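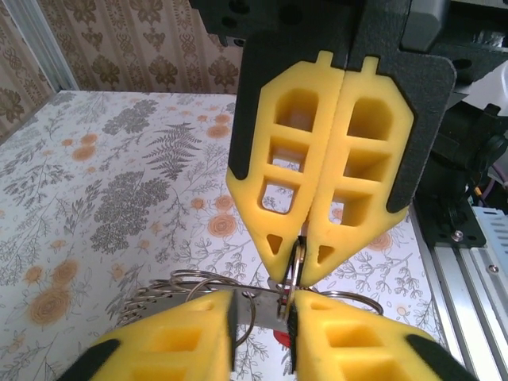 Week 4 notes: keys, rings and the front desk

Okay, keys! I know, everyone groans, but this is the week past students tell me they use most once they're out working in building management.

When I started at Portela we had 267 keys on the books and one enormous bunch of split rings linked through other split rings. Finding the boiler room key took me most of a morning (I'm still a bit sore about it). So my first rule is never hang a ring off a ring off a ring. One ring per area, one tag per ring, and the tag gets a code, never a street address.

Sizes matter more than you'd think. A 32 mm ring holds a decent set without chewing up your pocket lining. Small thin ones are fine for joining a tag to a key, but please don't load them up, they spread and then you're crawling around the parkade with a flashlight.

To open a stubborn ring, slide a staple remover into the gap and feed the key along. Save your fingernails!

For the seminar, read Adalberto Arruda's chapter on sign-out logs, and have a go at the Laller exercise: you've inherited a drawer of unlabelled keys and the tenants arrive in November. Write me one page on what you'd do first. Bring a few old rings from home if you've got them, tangled is great, we'll be sorting them at the back tables.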